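Rampersad House Tenants' Meeting: Minutes

12th February
By Uyên Từ
3 min read

The meeting opened at seven in the ground floor lounge. Đạt Cù chaired and Uyên Từ took notes. The January minutes were read and approved with one change: the bike room key deposit is per apartment, not per person.

1. Heating

Ollomis came in January to look at the boiler and replaced a valve. The bill was $489 and has been paid by the building. Apartments on the top floor still report cold bedrooms in the morning. Đạt will ask Ollomis for a second visit and will post the time by the mailboxes. Tenants who want their radiators bled should write their apartment number on the sheet there.

2. Front door

The closer is slamming again. Two tenants said it wakes them. Agreed to have it adjusted first and to talk about a new one only if that fails. The quote from Cusine for a new closer is $734, fitted. The tenant in 2B asked if the buzzer panel could be done at the same time. Cusine does not do buzzers.

3. Laundry room

This took most of the evening. Both dryers were out for nine days last month. The Jinico contract runs to the end of the year and the monthly charge is $109, with no credit for days out of service. Several people felt this was poor value. Đạt read out the part of the contract on repairs, which says only "in reasonable time."

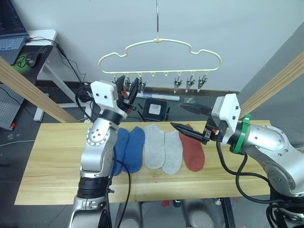
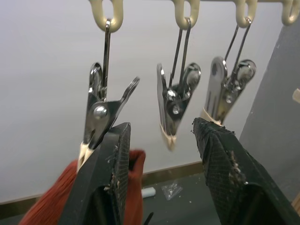

Drying at home was discussed next. The lease says no laundry on balcony rails, and the landlord's office has confirmed that this still stands. Indoor drying is allowed, but two bathrooms on the second floor had mold over the winter and the office wants windows opened while clothes are out. The tenant in 3A asked if lines could be put up in the old storage room. Others thought lines would get in the way of the meters and preferred hangers with clips, like the cream plastic one with socks laid out on the table under it, as these can be taken down by whoever put them up. Agreed to try a rail in the storage room until the end of spring. Each apartment gets one end or the other on alternate days. Anything left over two nights goes in the lost property box. Uyên will draw up the sheet.

The lint trap on the left dryer needs to be cleaned after each load. A note was put up before and was taken down. It will go up again.

4. Money

The tenants' fund stands at $698. No spending was approved tonight apart from the rail, up to $40. The front door work is for the landlord to pay and Đạt will send the quote on.

5. Other business

Packages are being left in front of the stairwell door. Please move your own.

The tenant in 1C is looking for a home for a small bookcase, free.

Hallway bulb on three is out again. Reported.

The request to change quiet hours was held over, as the person who made it was not present.

The meeting closed at 8:25. Next meeting same room, same time, date to be posted.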